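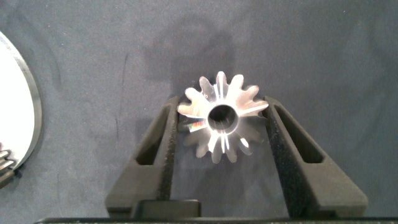 ## Repeater night: what I'm going to say, more or less

- Say hello. Thank Philomena Ansah for the projector, which is hers and which she would like back.
- Opening line: the Stukska repeater has been off the air for 6 nights and traffic on the club mailing list has never been better.
- The fault was a connector at the top of the feedline. Gwenaël blamed the duplexer, I blamed Gwenaël. Pause here in case anyone laughs.
- New coax is up, 30 meters of it. Show the old piece, pass it along, ask for it back.

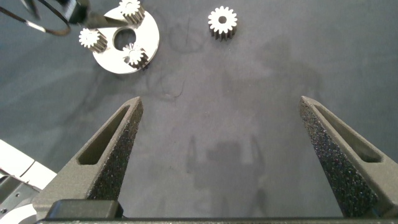 - Sweep the line before anyone climbs. I own an analyzer. It was in my car the whole time.
- The weekly net stays on simplex until June. Raphaël Coste is net control and will read the roll slowly, as he reads everything.
- If you can't hear the Hisulley side, move your antenna before you buy a bigger one. (Look at the back row.)
- Questions. If someone asks about digital modes, point at Annick and sit down.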